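Drawer organizer (desktop)
From the Carnen home wiki, an encyclopedia of household stuff written by the people who own too much of it. This entry last revised 9 July 2021.

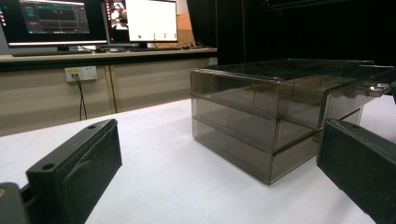
Prerna wrote in to say that a see-through organizer is only as tidy as whatever you put in it, and that she went back to cardboard after one summer with hers.

Fair enough, and I'll get to the cardboard further down. But I've been keeping small things in small drawers for most of my adult life, so this entry is going to lean a bit in their favor. Feel free to argue on the talk page!

A desktop drawer organizer is a small box with drawers or tiers in it, made to stand on a desk, a dresser, a bathroom counter or a shelf. It's a cousin of the chest of drawers and a closer cousin of the jewelry box, and where one ends and the next begins is something people on this wiki have gone back and forth about for years. My own rule is that if you can pick it up full with both hands and carry it to another room, it belongs in this entry. If you need a friend, it's furniture.

Names

You'll see them sold as drawer organizers, mini drawers, desk drawers, makeup drawers, stackers and tidy boxes. "Drawer organizer" is an annoying name, to be fair, because it also gets used for the flat divided tray that goes inside a kitchen drawer (that one has its own entry, see Drawer tray). When I searched for a replacement last August I had to wade through a lot of cutlery trays before I got to anything with an actual drawer in it. Searching for "desktop" plus "drawers" helps a little.

Materials

Acrylic is the one most people picture now. It's a hard, glassy plastic that comes clear or tinted, and the smoky gray kind has gotten popular with people who like seeing roughly what's inside without having every lipstick and paper clip on full display. I'm one of those people. With a tint you get shapes and faint lines, enough to tell the cables from the batteries, and the whole thing sits quietly on a white desk. Some of them have a metallic-looking trim along the edges, which I thought was fussy until I lived with it, and now the plain ones look a bit unfinished to me.

The trouble with acrylic is scratching. It picks up fine scratches from keys, from grit, from a paper towel used dry, and once they're there you will see them every time the lamp is on. Wipe it with a soft damp cloth and a drop of dish soap. Keep glass cleaner with ammonia away from it, as it can cloud the surface or start tiny cracks. It can also chip at the corners if it's dropped on tile (ask me how I know).

Wood is heavier and kinder to the ear, and the drawers get better with a rub of candle wax on the runners. They swell in damp weather. I had one that opened beautifully all winter and then sulked until fall.

Metal ones, usually steel with a painted finish, last forever and make a racket. Mesh ones collect dust in a way I can't describe politely.

Cardboard is Prerna's choice and I'll give it its due: it's cheap, it's quiet, you can write on the front with a marker, and when it gets tatty you recycle it and start over. It doesn't love a bathroom.

Layout

The common desktop layout is a stack of two or three tiers, with the shallow one on top. Shallow on top makes sense to me, since you look straight down into it when it's open and small things don't get buried. Rings, earrings, stamps, SD cards, safety pins, guitar picks, all good up there. The middle is for things that are a bit taller (nail polish lying down, glue sticks, tape), and the bottom takes the heavy stuff so the box doesn't get tippy when you pull a drawer all the way out.

The top may be open, or it may have a lid. A lid keeps dust off, but a flat lid is also an invitation, and in my house anything flat gets something put on it by dinnertime. If yours lifts up, leave the top clear or you'll be moving a pile every time you want a hair tie. I've never once managed this for longer than a week.

Dividers inside the drawers come fixed or loose. Loose ones let you change your mind. Fixed ones don't rattle. I used to be firmly for loose and I've come around to fixed, mostly on account of the rattling.

Measuring before you buy

This is the part I wish I'd read before my first one. Measure the space, then measure how far the drawer comes out, and add that on. A box that fits perfectly on a shelf with the door closed is no good if the door frame stops the drawer halfway. Measure your tallest item too. I own a very nice stack that's 2 millimeters too shallow for the one ink bottle I bought it for.

Listings often give the outside size only. The walls eat into that on both sides, and then the drawer has walls of its own, so the usable room inside is always smaller than you expect.

What people keep in them

The wiki ran a poll on this a while back, on the Madley board, and 2,812 people answered, which surprised everyone. Makeup and jewelry came first, office bits second, then sewing supplies, then a big untidy group that wrote in things like tea bags, seed packets, watch parts, dog treats and foreign coins. I voted sewing. My bottom drawer is bobbins and I have no regrets.

Medicines come up a lot too. A see-through drawer at counter height isn't a great home for those if there are kids around, so please put them up high somewhere that locks.

Keeping one tidy

I empty mine completely and put things back one drawer at a time. It takes me 7 minutes if I don't stop to read old receipts. Anything I can't name goes in a cup on the windowsill, and if it's still in the cup a month later, out it goes.

A thin liner in each drawer cuts down on sliding and noise. Felt is nice, shelf liner is fine, and a cut piece of wrapping paper is prettier than both but shifts around. For the underside, four stick-on rubber feet will stop a light box from creeping backward across a smooth desk when you push a drawer in.

Stacking

Some are made to stack and have little lips or pegs for it. If yours doesn't, I'd stop at one. Tan's page on this wiki has a long account of a stack that went over with 300 beads in it, and I think of it whenever I vacuum.

See also: Drawer tray; Jewelry box; Sewing box; Junk drawer; Shelf liner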